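Accueil > Manuels > Robotique logicielle > Sommaire | Chapitre 7 | Chapitre 8

Rubrique : Commande et perception

Chapitre 8
Essuyer une surface : la commande au contact

Jusqu'ici, nos trajectoires se déroulaient dans le vide. Le planificateur évitait les obstacles et tout allait bien tant que rien ne touchait rien. Nous entrons maintenant dans la partie la plus réjouissante du cours – celle où l'on cherche le contact !

Prenez un lavabo. Un rebord plat, une cuvette courbe, un robinet à contourner, de la céramique brillante dont les reflets trompent volontiers une caméra de profondeur. Une commande purement en position y montre vite ses limites : un petit écart de hauteur, et le chiffon flotte ou le bras force. Il faut donc régler à la fois le déplacement le long de la surface et l'effort exercé sur elle.

Dilwyn Sayce, qui a écrit le module de contact de Trilau, fait tourner sa boucle d'effort à 2000 Hz et borne la force normale à 8 N. Nous garderons ces valeurs dans tous les exercices.

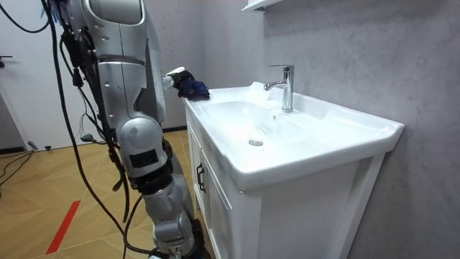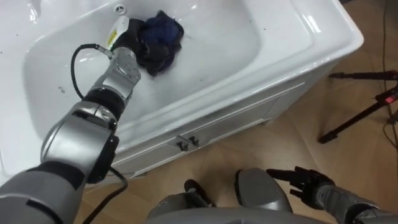 Le chiffon bleu marine au fond de la cuvette, et sur le rebord gauche :
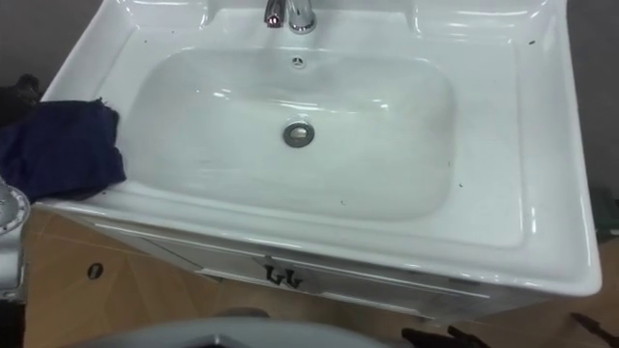 Reste la question du tissu, un régal pour qui aime la perception. Il se plie, se masque lui-même, change de contour à chaque passage, et aucun modèle rigide ne lui convient. La section 8.1 commence plus modestement, avec l'estimation de la normale locale à partir d'un nuage de 1442 points. Gardez sous la main vos notes sur la matrice jacobienne – elles serviront dès la première page.

© Éditions Lernness – Contact – Haut de page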